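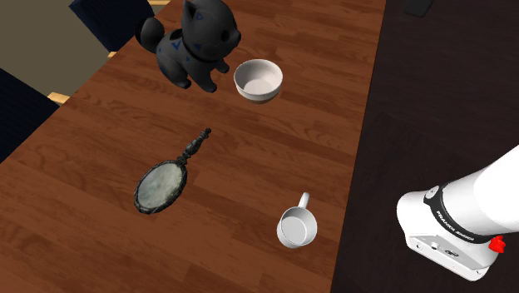
My aunt left me the house in Ruklow and a bus timetable so old that half the villages on it had lost their buses altogether. I'd only met her a handful of times (weddings, mostly, and one very long funeral) so the solicitor's letter in March came as quite a shock, I can tell you. I took the coach over with one bag and a packet of cheese sandwiches, let myself in by the side door, and went straight through to the big room at the back to see what I'd been landed with. It had the long wooden table I half remembered from being small, the reddish-brown one with all that light and dark grain, and standing up near one end was the black cat, shiny as a wet road, blue triangles scattered all over it and its face tipped up as if somebody had just called it in for supper. I said good afternoon to it. Well, you would, wouldn't you?

The will was the strange part. I could have the house, all of it, so long as I slept there for 30 nights running and answered the telephone if it rang.

For the first week it didn't ring. I cleaned windows, I read her detective novels, I walked down to the ford and back. The woman in the shop told me my aunt used to be on the phone at all hours, you could see her through the curtains, laughing her head off. Then on the ninth night, well past midnight, off it went, and I fell down the last two stairs getting to it.

"Is that Stollow 975?" said a man's voice, very polite.

I said no, it was Ruklow, and he'd got the wrong number.

"Oh, good," he said. "She always says that first."

And then he told me about his day! Just that. He'd been up on the roof of the Venville, the old picture house, patching the lead, and there was a pigeon's nest in the gutter that he'd worked round so as not to upset her. He asked what I'd had for tea. I said soup. He wanted to know what sort, so I told him (leek, a bit thin) and he seemed really pleased about it, and said goodnight.

I asked in the shop next morning where the Venville was.

"Stollow," she said. "But they pulled that down when my mother was at school, love. It's the car park now."

He rang again the following night, and the one after that. I've learned not to mention the car park. The eggs have hatched, all of them, and he's put up a bit of board to keep the rain off. The 30 nights were up a good while ago and I could sell tomorrow if I liked, but I've got a pan of leek and potato on, a thicker one this time, and he'll want to hear how it came out.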